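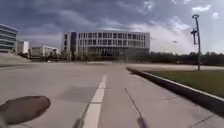 By Kelechi Lawal
Posted May 1, 2024 in Perception
Filed under: lane following, masks, self-inflicted wounds

Teaching a lane follower to ignore its own whiskers

If your robot has a forward camera and anything at all bolted to its front, sooner or later it will follow itself. Ours did. The lane detector in Grokum, our small outdoor rover stack, spent most of a week reporting a beautifully stable lane with two crisp edges that never moved. We were very proud of it until Tania Kodikara pointed out that the robot was driving into a lawn at the time.

The two crisp edges were the rods. They are thin, dark and straight, they come up from the bottom of the image, and they lean toward each other in the distance, the way lane lines do in every textbook. A line detector has no reason to turn down an offer like that.

This page covers how to mask the rods out, how to pick the painted line from what's left, and how to check the result on a road like the one at the top. I'm assuming you have a recorded drive, a working camera calibration, and a way to run your detector offline. If you don't have the last one, stop and build it. Debugging a lane follower by jogging behind it is good for your legs and nothing else.

Step 1. Make the body mask

The body of the robot stays put in the image while the world slides past, so let the world do the work. Take a recording in which the robot moves the whole time and turns at least once each way. Stack the frames, compute the variance of each pixel, and keep the pixels where it is low.

You will also catch some sky. Heavy cloud changes slowly, and on a gray day the top of the image can look as bolted down as the bumper. Set everything above the horizon aside first and build the mask only from the lower half.

Then grow the mask by 6 pixels. The bases of our rods are so close to the lens that they smear into a bluish-purple blur, and that blur has soft edges that a tight mask leaves behind. What you get with no growing is a neat outline of the thing you meant to remove, which the detector likes even better.

mask_source: drive_log
region: below_horizon
grow_px: 6
save_as: body_mask.png

Redo this whenever someone touches the front of the robot. Pranab Akanda straightened a rod as a favor to us all, and the old mask went on carefully hiding a piece of empty concrete.

Step 2. Find paint, and only paint

With the rods gone, look at what can still pass for a lane line. On this stretch there's quite a lot: the dashed white center line, the pale top of the curb, the black band of shadow on the curb's face, and the thin seams between the slabs. The seams are faint, but an edge detector with a low threshold will treat them as gospel.

Project the road to a top-down view before you judge anything. Paint then has a fairly constant width, and you can ask for a bright stripe with darker pavement on both sides. Seams fail because they're dark. The shadow fails for the same reason. The curb top is bright, so brightness alone won't save you, but it has grass on one side. We require both neighbors to be gray, and that settles it.

Patches of darker concrete, like the one left of the center line here, should do nothing. If a patch moves your line estimate, your brightness threshold is global. Make it local.

Manhole covers look like a problem and mostly aren't. Huguette Roussel wrote a manhole detector for us anyway. It's very good, and it is turned off.

Step 3. Survive the gaps

Dashes are mean to trackers. Near the robot you get one broad stripe, farther off a few short marks, and between them plain road. Fit your curve to all the marks together and carry it forward using wheel odometry. We hold a line for 14 frames without new paint before calling it lost. Longer than that and the robot starts driving on faith.

Keep the curb as a separate track — don't feed it into the center line fit. On a bend the two should agree on which way the road goes. When they don't, slow down and log it.

min_marks: 2
hold_frames: 14
curb_role: check_only
on_disagree: slow_and_log

Step 4. Decide what to do when the road opens up

Past the bend the pavement spreads into a wide, flat expanse in front of the buildings. Your detector may well answer with a confident line along the foot of a facade. Rows of windows are full of straight edges, so cap the look-ahead distance and drop anything above the ground plane.

If there's no line, the follower should say so and hand over to the planner. Returning the last known lane with full confidence is a lie, and the planner will believe it.

Step 5. Replay before you drive

Run the old recording with the mask on and off and plot the lateral offset for both. Without the mask, ours was a flat line, which should have told us something. With it, the plot wobbles. Wobble is fine. The road wobbles too.

We keep 59 short clips for this and run them on every change to the detector. If yours fails only on clips recorded after a hardware change, go back to Step 1 and ask who has been tidying.

Next: tuning the steering controller, once Lakmal Paul gives me back the rover.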